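手串和项链打结了怎么办?我整理首饰的一点土办法

先交代一下,我不是什么收纳达人,就是一个首饰盒塞到盖不上的普通人。八月搬完家,我把那个布袋子往床上一倒,心都凉了半截:绳子缠珠子,珠子套镯子,耳环只找到一只。后来我花了2个晚上慢慢理,理出一点心得,写在这里,给同样爱买又懒得收的朋友参考。

第一条就是:全部摊开,摊在床上,别在桌上弄。桌面硬,珠子一滚就没影了,毯子有点纹路、有点褶子,小东西落上去就乖乖待着。颜色也最好选浅一点的素色,深色珠子、红绳、小耳环一眼就看得见。

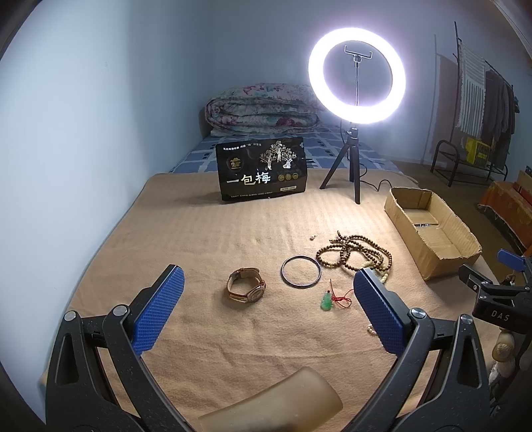
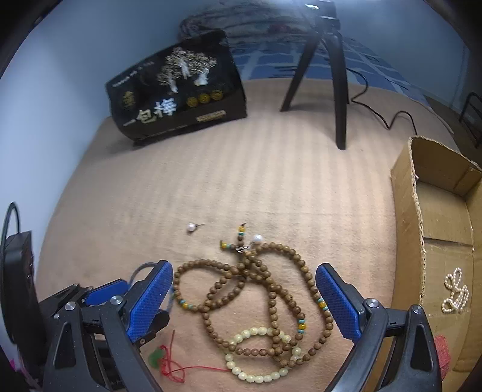 Milagros Dagdag看完我发的初稿,回了一大段:我家也是在床上理的,不过我会先在毯子上再铺一条旧毛巾,四个角卷起来一点,像个浅盘子。理到一半要吃饭、要接电话,把毛巾四角一提,整个端走,回头接着弄。还有,长串木珠千万别揪着一头往外拽,越拽越紧,我就是这么把一串珠子的线拽断的,满地找了一晚上!

毛巾这个主意真好,我已经偷来用了。她说的拽断线我也深有体会,所以下面就从解结说起吧。

长珠串怎么解

长串的珠子看着吓人,其实多半没有打死结,只是自己跟自己叠了好几层。我的做法是先不急着解,把它放平,用手指把每一圈往外轻轻拨,拨得越松越好,拨成一大摊也没关系。圈一大,哪一段压在哪一段上面就清楚了。

接着找尾巴。很多木珠串在收口的地方会留两小截带珠子的短尾,有的还有隔片、有绳结。把尾巴摆到最上面,从这里开始顺着一颗一颗往下捋,遇到交叉就把上面那层抬起来挪过去。如果你的珠串上夹了几颗彩色的珠子和隔片,那就更省事了,拿它们当路标,捋到一处停一下,看看左右有没有拧着。我以前嫌这种彩色配珠花哨,现在觉得很实用(哈哈)。

真有死结的话,找两根细一点的针,从结的中间往两边挑,别用指甲抠。绳子起毛了就麻烦,毛一起,下回缠得更厉害。有人教我往结上撒一点爽身粉,细金属链子这样做确实滑溜一些,可是木珠子我劝你别撒,粉会钻进木纹和孔里,灰扑扑的,擦半天。

小珠子串的手链

小圆珠的比大珠的难缠,因为软,随便一团就是一堆。我的办法是绕圈:理顺之后在三根手指上绕几圈,取下来,用一小段软布条在一侧松松扎住。别用橡皮筋,时间长了会粘,夏天尤其粘。我有一串就是让橡皮筋给糊住的,抠了好久,最后那几颗珠子上还是有印子。

带红绳的玉坠

绳子和坠子要分开对待。绳子先理直,对折再对折,绕在一小块硬纸板上,纸板边上剪个小口把绳头卡住,坠子就垂在外面。然后整个放进小绒布袋。坠子雕了花的,缝里容易积灰,用软毛的旧牙刷蘸一点清水刷刷就行,刷完平放着晾,绳子最好别弄湿,红绳有时候会掉色。我有一件白衬衫领口那一圈粉红就是这么来的。

绳子旧了就换。我找楼下修包的铺子换过,也自己换过,自己换的那根打结打得跟粽子似的,不过戴在衣服里面没人看。

镯子

细圈镯子我原来是一摞叠着放,响倒是好听,过一阵子拿出来全是细划痕。现在是拿卫生纸芯竖着剪开,裹一层旧袜子,镯子一只一只套上去,中间隔一小块布。银的要是发暗,拿擦银布顺着一个方向擦,擦完别马上塞进密封袋,让它晾一晾,把手上带过去的潮气散掉。我没用过洗银水,味道太冲,家里又有小孩,就不推荐也不反对了。

手表

皮表带的手表千万别和一堆珠子放在一起,这个我是交过学费的。珠子会磨表面,镯子边会刮皮子。收之前先用干软布把表带里侧擦一遍,出过汗的那一面最容易有味儿。然后把带子扣上,扣在松一点的孔,中间塞一个小布卷撑着,立着放。这样皮子不会折出一道死印,下次戴上手还是顺的。

布卷我用的是旧秋裤剪的(别笑,棉的,软得很)。要是石英表长时间不戴,记得问问修表师傅要不要把电池取出来,我有一块就是电池漏液报废的,修的钱够再买一块了。

单只耳环

唉,这个没有什么高明的办法。我的规矩是,只剩一只的耳环不扔,单独放进一个带盖的小药盒,等全部首饰理完再去翻一遍口袋、大衣领子、围巾缝、枕头套。这回就在围巾的流苏里找回来2只!带小珍珠的耳钉最怕压,耳针朝下扎在一小块海绵上,再盖盖子。

珍珠类的串珠也一样,怕汗、怕香水、怕闷。戴完拿软布擦一擦再收,平放,别吊着挂,线会慢慢被坠长。

收纳盒到底买不买

我买过一个Amance的绒面分格盒,格子挺漂亮,可是一格放不下一条长珠串,最后还是叠着塞。后来换成Zunier的塑料零件盒,本来是装螺丝的,一共48个小格,隔板能抽,长串的放在抽掉隔板的大格里,耳环一对一格,正好。盖子透明,早上出门前不用翻,看一眼就知道要的在哪里。缺点是丑,我把它塞在抽屉里,眼不见为净。

邻居Arash Ranjbar给我看过他太太的办法,衣柜门背后钉一排小挂钩,长项链全挂着。好看是好看,我家柜门一关就哐当一声,试了一阵子就拆了。你家要是柜门轻,又不嫌响,可以试试,挂轻的就行。

几个零零碎碎的补充:

理首饰的时候把窗帘拉开,白天弄,晚上灯光底下深棕色的珠子和黑绳子根本分不清。

先戴的放外面,一年戴一回的放里面。听着像废话,我却是今年才做到。

掉下来的散珠子和断了的扣子统一放一个小瓶,别当场就修,一修就跑题,床上那一摊到半夜还在那儿,人都没地方睡。

贵重的给自己拍张照存手机里,哪天找不着了,至少知道自己找的是什么样的。

干燥剂可以放,饼干袋里拆出来的那种小包就行,但是别挨着木珠子,太干了木头会裂。我妈那串就裂过一颗。

还有朋友问绳结用什么胶固定,这个我没试出满意的,打火机燎一下我又手抖,等哪天练好了再来补这一段吧。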